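Josinville Manipulation List
Subject: Re: [gekov-users] Deformable bags, held grippers, first numbers
From: Shahnaz Ekanayake
Date: 18 Jun 2022

Hello all,

Answering the two questions from last week on one thread, as they turn out to be linked. The earlier message is quoted where I reply to it.

> You said in April that you would drop the arm and record everything by
> hand. Did the policy get better or worse on soft objects? I ask because
> our group at Flundedham has only tried hand-held collection on mugs and
> boxes, and those keep their shape. I would expect bags to be much harder.
> Also, how do you get the gripper pose when the bag is in the way?

Better on bags, about the same on everything else. The set we trained on has 1,663 demonstrations, all made with the hand-held grippers and none on the arm. The task is the one we call Sowah: take hold of a black backpack with both grippers, turn it so the front panel faces up, and bring the carry handle to the far side of the table. We picked black fabric on purpose. There is very little texture for the cameras to work with, and straps and folds look much alike.

We tested the trained policy on the two-arm station with bags it had not been trained on. Out of 47 trials it finished 39 and failed 8. The older policy, trained on arm recordings only, was never tested on the same bags, so please do not quote a direct comparison from this message. I will run one when the station is free again.

On pose. The grippers carry square markers, and we combine the marker reading with the onboard tracking. When the marker is hidden we go by the onboard tracking alone and correct it when the marker comes back. Fabric over the body of the gripper is the usual trouble with soft goods. It slides down as you lift, and mesh is worse than plain cloth in our recordings as it catches on the fingers. 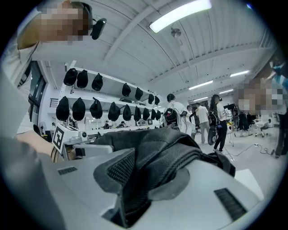

Shahnaz, I don't think the tracking gap is your main problem. We had the same arrangement and the pose error over a short gap was small next to the error in gripper width. With cloth between the fingers the width reading tells you almost nothing about whether you have hold of the bag. Have you tried leaving width out of the input altogether and keeping it only as an output?

That came in off-list while I was writing, and I have pasted it with permission as others may want to answer it too.

We have tried it, but only on a small part of the data. Taking the width out of the input made the policy close earlier and more firmly. It helped with straps. It did harm with the front panel, where the fingers need to press down on the cloth before they close, and the policy tended to skip the press. I would like to see it done on the full set before saying anything stronger.

Of the 8 failures, five were a strap caught under the bag during the turn. Two were one gripper letting go before the other had a grip. The last was a planning fault in Gekov that had nothing to do with the policy, but I have left it in the count.

A few notes on how we record, for anyone setting up the same thing:

The person sits at the table and does not stand. Standing gave us faster demonstrations, but the wrists came in from too high and the arms could not copy the angle.

Both grippers are in hand before recording starts. We used to pick the second one up halfway through and then had to trim the files.

Straps are left wherever they fall. Early on we tucked them under the bag each time, and the policy then had no idea what to do with a loose one.

We do not clear the table of small items. If something is lying next to the bag, it stays there.

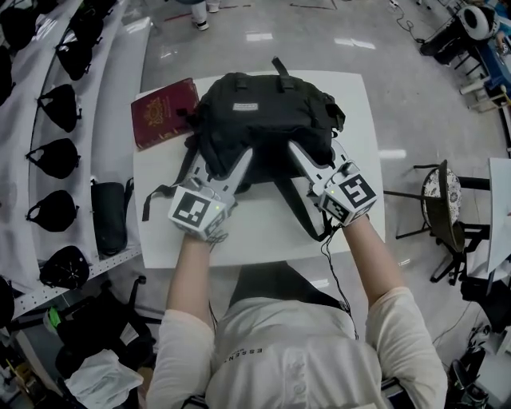 Two-handed grasp on the backpack, straps left loose.

On the question of marker size, which came up in April as well: we have stayed with the cube on each gripper. A flat marker is lighter, but with two hands working over one bag a single face is turned away too often. The cube does add bulk at the base and it sometimes pushes against the cloth.

Still to do: the comparison with the arm-only policy, the full run without width, and a version of Sowah where the bag has something heavy in it. If the Flundedham group has bags in a colour other than black and is willing to record a few with our settings file, I would be glad of them. The settings file is in the usual Gekov folder. Use the newer of the two, the older one has the left and right grippers swapped.

Shahnaz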